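Week 6: Spices at the English table (notes by Qistina Tjoa)

Do bring your nutmeg and a grater, and we'll have a good sniff together before we start!

Nutmeg was once so dear that households kept it locked away — pepper and mace too, very often. For your sketch of a spice box, borrow the layout of a jewellery box if you like, with its upright lid, little gold clasp and long, narrow tray on the left, but do leave out the white padding. 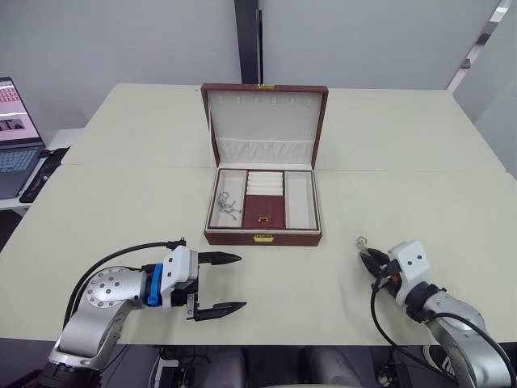
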